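Wrist splint rubbing at the base of the thumb – size down or different type?

Posted in: Supports, braces and splints
Posted by Piyumi Jayawardena

I was given a wrist splint in December after a fall on my outstretched hand. Nothing broken, a bad sprain of the ligaments on the thumb side. The one from the hospital was a plain black thing with a metal bar on the palm side and three straps. It did the job but got grubby fast, so I bought a second one to swap over while the first is in the wash. The new one is a Talari, the long version, medium.

The trouble is the new one rubs. There is a red patch at the base of my thumb, just where the opening is bound, and another smaller one on the outside of the forearm near the top strap. The skin isn't broken. It goes down overnight when I take the splint off, then comes back by mid-afternoon. I work at a desk and type most of the day.

My wrist measures between small and medium on the chart that came with it. Measured at the crease in the morning it is small, measured in the evening it is medium. The hospital one was marked medium as well and never rubbed, but it has a wider thumb hole.

What I would like to know:
Should I change it for a small, or will that make the rubbing worse?
Is it all right to bend the metal bar myself? It looks flatter than the one in the old splint.
Can I wear something underneath, and if so what?

I have until the end of the month to send it back, but only if it's clean.

Chaminda Cassim
Member, 188 posts

Small will be too tight by teatime if you swell during the day. Keep the medium. I had the same with mine and put a plaster on the sore bit.

Shiuli Nanayakkara
Member, 2907 posts

I fitted these for a living until I retired, so take this as general advice and check with whoever gave you the first one.

Go by the evening measurement. A splint that fits a wrist first thing and pinches by four o'clock is too small. The straps will take up the slack in the morning and you can let them out later on.

On the rubbing, check the position first. Most people wear a long splint too far forward. The edge in the palm should stop short of the crease you get when you make a loose fist. If it goes past that, your fingers push against it every time you type, the whole splint slides back and forth, and the thumb opening does the rubbing. Pull it up the arm a little, fasten the middle strap first, then the one at the forearm, then the one at the hand. Many people start at the hand and drag it forward as they go.

The bar can usually be bent if it is aluminium and comes out of its pocket. Before you do anything, take it out and lay it beside the one from the old splint. If the old one has a gentle curve at the wrist and the new one is straight, the new one is holding your hand in a different position, and that alone could cause the patch on the forearm. Ask the physio what angle they want before you copy it. Don't bend it back and forth, as it weakens at the same spot each time. If it is a plastic stay, leave it alone.

For underneath, a length of cotton tubular bandage works well. Cut it longer than the splint, make a small slit for the thumb, and fold both ends back over the edges. It comes in several widths. You want the one that lies flat on the arm without gripping. Two pieces are enough, one on and one in the wash. I wouldn't use a plaster under a splint for more than a day – the edges roll up and you get a second sore place.

On washing, close all the straps before it goes in or the hooks will collect fluff and stop holding. Take the bar out. Hand wash, cool, and dry it flat away from a radiator. Mine used to take a full day in winter.
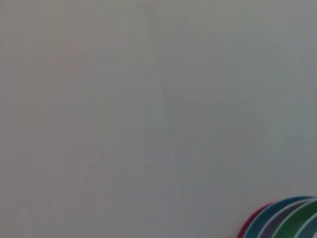 Laid flat.

If the red patch is still there half an hour after you take the splint off, or the skin blisters, or you get tingling in the thumb or fingers, stop wearing the new one, go back to the hospital one and ring the clinic.

Svetozár Mikuš
Member, 40 posts

Agree with most of that. One thing to add on sending it back. I returned a Talari knee support to a shop in Lastcombe and they were fine about it having been tried on, but they would not take it once the bar had been bent. So decide whether you are keeping it before you touch the bar.

The Atinga one has a softer edge round the thumb and comes in half sizes, which might suit you if you are between two. It costs more and the straps are fiddly with one hand. My wife found it easier to have the straps threaded already and slide her hand in.

Piyumi Jayawardena
Original poster

Thank you all. I was wearing it too far forward, by almost a finger's width. I have moved it up and ordered the tubular bandage. The old bar is curved and the new one is dead straight, so I'll take both to my next appointment and ask there before bending anything.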